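Revised July 11, 2025

# Preparing Colored Water for the Density Column Activity

These instructions are for staff who set up the density column at Kamath Learning Center. They replace the sheet issued in March. Questions may be sent to Gisela Strobel in the program office.

## Before the session

Reserve a table and check that it stands level. A slope that is hard to see will still tilt the layers in a narrow column. Mix all solutions the day before and leave them in the prep room overnight so that they reach the same temperature.

Each group requires:

- 2 measuring cups with a spout
- 1 tall clear cylinder
- table salt and a spoon
- red and blue food coloring
- paper towels

## Mixing the solutions

1. Fill the first measuring cup with 558 milliliters of tap water. Add red food coloring, one drop at a time, until the color is strong. Do not add salt.
2. Fill the second cup with the same amount of water. Add 194 grams of salt in small portions, stirring until each portion has dissolved.
3. Add blue food coloring to the salted water.
4. Label both cups on the handle side, where the label will stay dry during pouring.
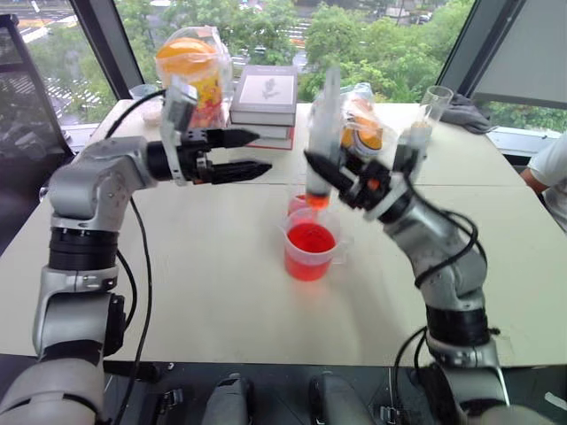

Undissolved salt at the bottom of a cup should be left there. Pour the clear part into a fresh cup and discard the rest.

## Building the column

Pour the salted water first. Allow it to settle for 5 minutes. Tilt the cylinder slightly and let the red water run slowly down the inside wall. A quick pour will mix the layers and produce purple water, in which case the column must be emptied and started again.

Students should write down their prediction before the second pour. The form in the Indunen workbook has a space for this purpose.

## Cleaning up

Pour used solutions down the sink with running water. Rinse the cylinders twice, as dried salt leaves a white film. Wipe the tabletop, paying attention to any seam where liquid may collect.
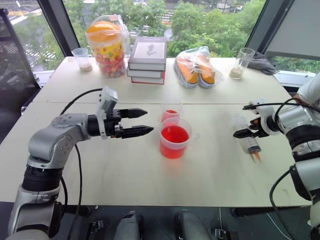
*White tabletop in two sections, with the seam running across.*

Report cracked cylinders to Arnout Dekker. Replacements are kept in the prep room cabinet and must be signed out.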